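Citing an undated strike bulletin when the archive gives two different years
Asked in: History and Politics > Social movements > Sources and referencing
697 views - 3 replies

Traltano

I am writing an honours thesis chapter on student and worker occupations in a provincial setting in the late 1960s. The main body of evidence is a run of duplicated bulletins put out by the occupation at the Traltanthorpe technical college. There are 161 sheets in the run. Most are numbered and a few carry a month, but none of them carries a year.

The finding aid puts the whole run at 1968. The item-level catalogue, which was done later by someone else, puts the second half at 1969. Neither record says how the date was arrived at. The published literature mentions the bulletins in passing and follows the finding aid, as far as I can tell because the finding aid is the part that is online.

The sheet that matters most to my argument is number 24. It sets out the demand for joint meetings between the student assembly and the foundry shop stewards. If it belongs to June 1968, it comes before the stewards' own resolution on the subject and the initiative lay with the students. If it belongs to 1969, it is a response to that resolution and the chapter has to be turned around.

What I have checked so far:

The numbering is continuous up to 58, then there is a gap, then it restarts at 1 with a different masthead. Sheet 24 has the older masthead. There is also a second sheet numbered 24 with the newer masthead, but it is about canteen prices.

The paper stock changes partway through the run, but not at the same point as the masthead.

The college's own minute book has pages missing for the relevant months.

My supervisor's view is that I should follow the finding aid and put the difficulty in a footnote. I am not comfortable with that given how much rests on it. What is the accepted way to cite an item with conflicting catalogue dates, and is there a method for dating this sort of material that I have overlooked? The referencing style is footnotes with a bibliography. The department is not strict about which version.

Nilsuwan

There are two separate matters here and they should be kept apart: how you cite the sheet, and how you date it.

Citation first. The reference identifies the object so that another reader can call it up. It is not the place to argue a case. Give the title as it appears on the sheet, the number, a supplied date in square brackets, the repository, the series and the box or folder. A supplied date goes in square brackets because it does not appear on the item. If it is uncertain, add a question mark inside the brackets. If you think two years are equally possible, give both with "or" between them. So:

Bulletin, no. 24 (first masthead), [June 1968 or June 1969], followed by the repository details.

The words "first masthead" are needed in your case as there are two sheets with the same number. Put a note in the front matter or at the first citation explaining how you distinguish the two sequences, then use the short form consistently after that.

Dating. A finding aid is a description of a collection at the level of the whole. When a processing archivist writes 1968 against a run like this it may mean that one sheet could be tied to that year and the rest went along with it. An item-level catalogue is normally better evidence, but only if the cataloguer had a reason. Write to the archive and ask for the processing file and the accession correspondence. These are often kept even though they are not listed, and the donor's covering letter sometimes settles the question in a line.

After that, work from internal evidence. Go through every sheet with the first masthead and list each reference to something that can be dated independently: an election, a price, a rail stoppage, a visiting speaker, a weather event, a named public holiday. A sheet which refers to an event cannot be earlier than the event. A sheet which announces a meeting as still to come cannot be later than the meeting. With continuous numbering you do not need a fixed point on sheet 24 itself. One sheet below it and one above it will bracket it, provided the numbers were issued in order, and you should test that assumption and say that you have.

Days of the week are very useful. If any sheet gives a day and a number together, such as a weekday followed by "the 14th", the combination will fit one of your two years and not the other. This takes ten minutes with a perpetual calendar and is the first thing I would do.

I would be careful with the paper. Occupations used whatever stock was in the cupboard, and a change of paper tells you that a ream ran out. The masthead is better evidence, as it was cut deliberately, but mastheads can change for internal political reasons without any break in time. The restart in numbering is the strongest sign you have of a real interruption. If the occupation ended and resumed, there should be some trace of that in the local newspaper.

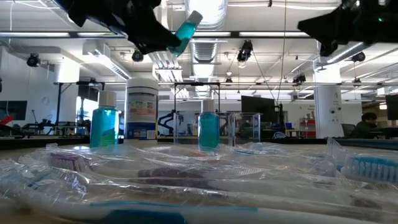
On the supervisor's suggestion, a footnote is adequate where the date is incidental. In your chapter the order of two documents is the argument, so the discussion belongs in the body. A paragraph of 200 words or so would cover it. State the two catalogue dates, state your evidence, state which you prefer and how firmly. An examiner will accept a reasoned uncertainty. An examiner who finds the second catalogue entry for themselves will be much less accommodating.

I would also ask whether the argument needs to be as binary as you have made it. Student assemblies and shop stewards in a town that size would have been in contact before either of them put anything on paper. The sheet records when a demand was printed and circulated, and the idea may well have been discussed in both places for weeks.

Rornach

just use n.d., that's what it's for. everyone does it and I never lost a mark

Traltano

Thank you Nilsuwan. I have gone back through my photographs of the sheets and can report the following.

Sheet 19 (first masthead) gives a weekday and a number for a general assembly. The combination fits June 1968 and does not fit June 1969. Sheet 31 announces a showing of a film that the local paper lists in its July 1968 entertainment pages. I had read both sheets several times without noticing that either was of any use.

If the numbers were issued in order, that puts 24 in June or July 1968, and the finding aid is right for the first sequence at least. The order seems sound. I found nine cases where a sheet refers back to something in a previous number, and all nine point the right way.

The archive has confirmed that there is a processing file and has given it to me as folder 244, to be viewed in person only. I will be there next month. I suspect the later cataloguer saw the restart at 1, took it as a new year, and put the break in the wrong place, but I will not write that down until I have read the file.

Rornach, n.d. would be correct in form, but it would leave the reader with less information than I have. I can see it working for a sheet where the date has no bearing on anything, and I will probably use it for the canteen one.

One remaining point. Where I have inferred the month from sheets 19 and 31, should the square brackets contain "June or July 1968" or only the year?

Nilsuwan

Give the months. Brackets already tell the reader the date is supplied, and the narrower range is what your evidence supports. Explain the bracketing sheets once, in the body, and refer back to that page afterwards.

Check whether the stewards' resolution carries its own date or whether that has also come from a catalogue. The same test should be applied to both documents before you put one in front of the other.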